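Centro de Formação Zondia
24/02/2021

Iniciamos hoje uma sequência de publicações sobre a guarda e a conservação de cadeados em espaços partilhados. O conteúdo retoma as orientações distribuídas aos utentes em novembro, com alguns acrescentos pedidos pelos serviços.

1/ O Centro dispõe de 97 cacifos de uso individual, distribuídos pelos pisos do edifício Prusar. O cadeado é da responsabilidade de quem utiliza o cacifo. O Centro não fornece cadeados, com exceção dos cedidos por empréstimo na receção, mediante assinatura de registo próprio.

2/ São aceites cadeados de latão ou de aço, com chave ou com segredo. O diâmetro do arco não deve exceder a abertura da argola do cacifo. Cadeados demasiado largos forçam a chapa e acabam por deformar a porta.

3/ Os cadeados abandonados são recolhidos no final de cada período letivo. Antes da recolha é afixado um aviso na porta do cacifo, que ali permanece durante 12 dias úteis. Findo esse prazo, o cadeado é retirado e guardado na receção.

4/ Após a recolha procede-se à triagem. Os cadeados são dispostos em fila sobre uma mesa coberta, para não riscar o tampo, e cada peça é levantada e observada em separado: estado do arco, folga do corpo, desgaste da entrada da chave. Pede-se às equipas que não empilhem as peças durante este trabalho. O latão marca-se com facilidade. 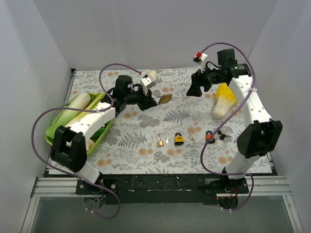 Aníbal Simões pergunta se um cadeado de latão que prende ao fechar ainda tem recuperação ou se deve ser logo substituído, pois o seu só fecha à segunda tentativa.

5/ Agradecemos a questão. Na maior parte dos casos, um cadeado nessas condições tem recuperação. Recomenda-se limpar o arco com um pano seco, aplicar uma pequena quantidade de grafite em pó na entrada da chave e nos orifícios do arco, e abrir e fechar várias vezes. O óleo alimentar não deve ser utilizado em caso algum – retém poeira e agrava o problema em poucas semanas.

6/ Se, depois da limpeza, a chave continuar a rodar com esforço, o cadeado deve ser substituído. Uma chave partida dentro do cilindro obriga ao corte do arco, serviço que só pode ser efetuado por pessoal autorizado e na presença do titular do cacifo.

7/ Quanto às chaves suplentes: cada utente pode depositar uma chave na receção, em envelope fechado, com o número do cacifo escrito no exterior. O nome não deve constar do envelope. A devolução faz-se contra apresentação do cartão de utente.

8/ Para os cadeados de segredo, aconselha-se a alteração do código de origem logo no primeiro dia de utilização. Os serviços não guardam códigos nem os aceitam por telefone ou por correio eletrónico.

9/ Os utentes do edifício Jenkins devem ter em conta que as argolas dos cacifos são mais estreitas do que as do edifício Prusar. Antes da compra, convém experimentar um dos cadeados de empréstimo, disponíveis na receção do piso térreo.

10/ Os cadeados recolhidos podem ser reclamados no prazo de 60 dias. Basta indicar o número do cacifo e apresentar a chave ou demonstrar o código. As peças não reclamadas que se encontrem em bom estado passam a integrar o conjunto de empréstimo – as restantes seguem para reciclagem de metais.

11/ Relembra-se que não é permitido colocar cadeados em cacifos não atribuídos, nem nas grades do parque de bicicletas fora do horário de funcionamento.

12/ Os pedidos de esclarecimento podem ser entregues na sala 414, junto da Secretaria, ou deixados em resposta a esta publicação. O regulamento completo dos cacifos encontra-se afixado à entrada de ambos os edifícios.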